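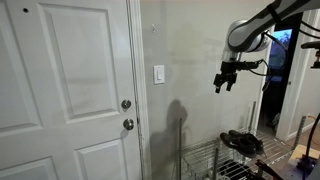 Porte intérieure à panneaux, côté béquillage. Bouton de verrou au-dessus du bouton de porte, interrupteur sur le mur voisin.

FICHE DE CONTRÔLE AVANT REMISE EN LOCATION
Logement 13, résidence Lapointe
Contrôle effectué le 28 juillet 2026 par Octavian Lazăr, Grurnine Gestion
Réf. dossier : 872

Cotation : C = conforme ; R = réserve ; NC = non conforme ; SO = sans objet.

1. Portes et issues

1.1 Porte palière, fermeture et verrouillage : C
Pêne engagé à fond de gâche. Manœuvre sans clé depuis l'intérieur.

1.2 Portes intérieures, jeu et frottement : R
La porte du séjour frotte en partie basse sur les derniers centimètres de course. Raboter la traverse basse, reprendre la peinture sur chant.

1.3 Boutons et verrous, fixation : C
Resserrage des vis de rosace dans la chambre 2. Aucun jeu résiduel.

1.4 Chambranles : R
Éraflures. Aspect uniquement, à reprendre avec les peintures du point 5.

1.5 Dégagement vers la sortie : C

2. Installation électrique

2.1 Tableau, accessibilité et repérage : R
Deux circuits sans étiquette. Repérage à compléter avant l'entrée du locataire.

2.2 Dispositifs différentiels, essai par bouton test : C
Déclenchement obtenu sur chaque appareil.

2.3 Prises de courant, fixation et continuité de terre : NC
Prise du plan de travail, côté évier : terre absente. Circuit consigné et prise condamnée. Intervention confiée à Berkix.

2.4 Interrupteurs, état des plaques : C

2.5 Salle d'eau, respect des volumes : C
L'ancienne applique au-dessus du lavabo a été déposée. Conducteurs isolés sous boîte fermée.

3. Détection et chauffage

3.1 Détecteur de fumée, essai sonore : C
Appareil fixé au plafond du couloir. Date de remplacement lisible sur le socle.

3.2 Radiateurs, fixation et fuites : R
Suintement au presse-étoupe du robinet de la chambre 1. Resserré sur place, à recontrôler en charge. Pression du réseau non mesurée, installation à l'arrêt.

3.3 Entretien de la chaudière : SO
Production collective.

4. Ventilation et eau

4.1 Entrées d'air des menuiseries : C
Dépoussiérées.

4.2 Bouche d'extraction de la cuisine : NC
Grille obstruée par des graisses, tirage nul à la feuille. Nettoyage du conduit demandé à Wastix. Ne pas remettre les clés avant levée.

4.3 Eau chaude, température au puisage : C
Relevée après écoulement prolongé au lavabo.

4.4 Siphons et évacuations : C

5. Murs, sols, fenêtres

5.1 Peintures : R
Environ 18 m² à reprendre. Différences de teinte sur d'anciennes retouches. Prévoir une couche complète par pan de mur, les raccords ponctuels restant visibles.

5.2 Clous, crochets et chevilles : R
Dépose et rebouchage à effectuer avant peinture.

5.3 Revêtements de sol, risque de chute : C
Barre de seuil de la cuisine revissée.

5.4 Garde-corps, tenue à la poussée : C

5.5 Fenêtres, manœuvre et condamnation : C
Crémone de la chambre 1 dure en fin de course. Graissée.

Observations générales

Les deux non-conformités (2.3 et 4.2) bloquent la remise des clés. Les réserves d'aspect peuvent être levées après l'entrée dans les lieux, sous réserve d'accord écrit du locataire.

Berkix transmettra son attestation avec la valeur de terre mesurée sur la prise remplacée. Une facture sans mesure ne vaut pas levée.

Le point 3.2 sera revu en septembre, à la remise en eau du réseau de chauffage. Délai d'accès à notifier à l'occupant : 4 jours ouvrés.

Diffusion : bailleur, Berkix, Wastix, classeur technique de la résidence.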